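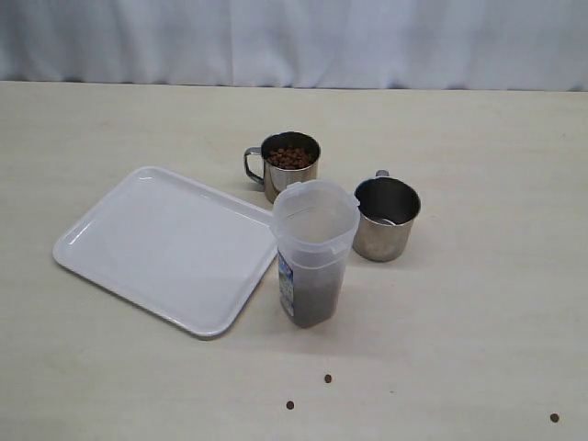

## April, glaze tests, batch 44

Opened the kiln at 7 a.m. and the Dravia white crawled again, mostly on the rims. Ayman thinks I'm laying it on too thick — fair, I did three coats on half the tiles! The Gudine clay took it much better (no pinholes at all, lovely satin surface).

Top temp on the log was 2,645, and that can't be right in Fahrenheit for this kiln. Asked Lotte to check the probe.

Next round: 300 g dry mix, 2 coats, slower cooling.
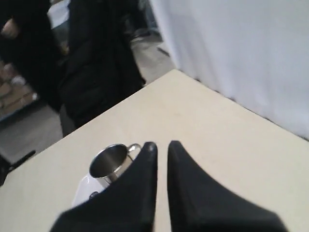 *Small steel mug, on the left.*

Veerle still has my good sieve.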